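Virnitz Kitchen Words

A word list of kitchen and table vocabulary in British English, with regional variants and short usage notes. Plain text files, UTF-8, tab-separated.

Maintained by Marina Liapis and Dionysis Bakalis. Current release: August.
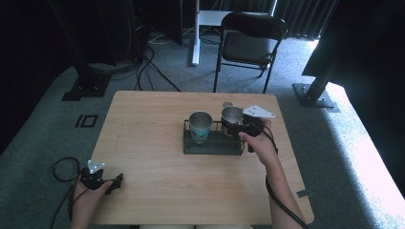
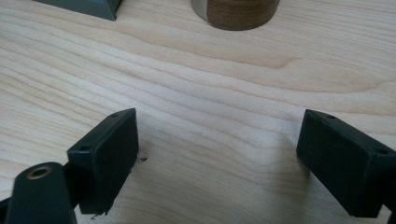
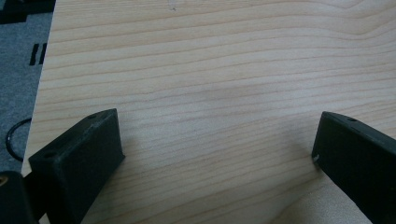 Cups in a rack on a wooden table (first picture); light wood grain (second and third).

What is in the list

The main file, words.tsv, has 113 headwords. Each one is a thing you would find in a home kitchen or on a table at mealtimes: crockery, cutlery, pans, cloths, storage and small tools. Food and drink are left out, as are large appliances. There was a longer draft that included ovens and fridges, but the model names and trade terms took it too far from everyday speech.

Every headword has at least one usage note. Where people in different parts of Britain use different words for the same thing, the variants are listed under the most widely understood form, so "tea towel" is the headword and "drying-up cloth" is a variant.

Files

words.tsv — the headwords and notes
variants.tsv — regional and older forms, linked by headword number
sources.txt — where each variant was collected
changes.txt — corrections by release

Columns in words.tsv

number: fixed, never reused
headword: lower case unless it is a name
plural: left empty if regular
group: one of 11 groups, such as "drinking" or "drying"
note: one or two sentences

Headword numbers have gaps. If a word is dropped its number goes with it, so please don't use the row count as an index. The old Raptis import script did this and put notes against the wrong words from "ladle" onwards.

How it was collected

Most of the variants come from a paper questionnaire written by Lena Dudek. It went out to 19 households, and each was asked to name things in their own kitchen without looking anything up. Raquel Peixoto typed up the answers and kept the spellings as written. Obvious slips were corrected later and are marked with an asterisk in sources.txt.

The notes were written afterwards. Apostolos Triantafyllou wrote the first version of the "drinking" group, where the lines between cup, mug, beaker and tumbler needed the most work. We settled on common use over dictionary sense. A tumbler can be glass, plastic or metal in this list, and a beaker may or may not have a lid.

Known problems

The questionnaire reached more people in the north of England than anywhere else. Welsh and Northern Irish forms are thin, and 4 of the groups have no Scottish variants at all.

"Dish" has a single entry but is used in three senses in the notes. It should be split.

Older forms are not dated. Some were given as "what my gran said" and we had no way to check further.

The plural column has not been checked for the "storage" group.

Using the list

You can copy, change and share the files, including in paid work, as long as you name Virnitz Kitchen Words and say which release you used. The questionnaire answers themselves are not included and will not be released. Household names were removed before typing.

The list was made for teaching and for simple spelling tools. It is too small to say anything about how common a word is — please don't quote it for that.

Corrections

Send the headword number, the change you want and where you have heard the word used. New variants are welcome from anywhere in Britain. Changes are looked at on Thursday evenings and go into the next release if both maintainers agree.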